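Chapter 9
Planning the Equipment Budget

The price on the quote is only part of what a robot cell costs. A buyer also pays for floor space, barriers, cabling, spare parts and the hours of the people who run it. This chapter follows one purchase, made by Okgate in September, from first estimate to final order.

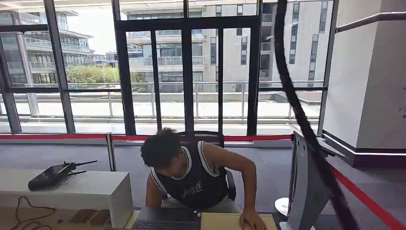

Figure 9.1 An operator's desk beside a belt barrier. Desks and network gear belong in the estimate.

Jhair Cusi, who planned the purchase, began with a list of 24 items. Two suppliers, Pelten and Tekar, sent quotes. Pelten's was lower, but it left out training and replacement fingers – both had to be added before the two could be compared.
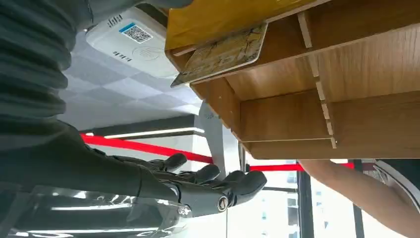 Spare parts are the line most often cut. Okgate set aside enough for 19 weeks of use, with hands and arms entered separately. Wear differs from part to part, so a single percentage for the whole cell hides too much.
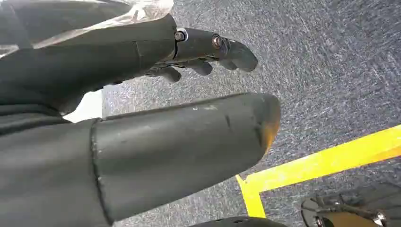 When should spare parts be ordered?
With the main order. Delivery times are then known before work starts, and the cost falls in the same budget year.

Section 9.1 sets out the full list of items with the price of each.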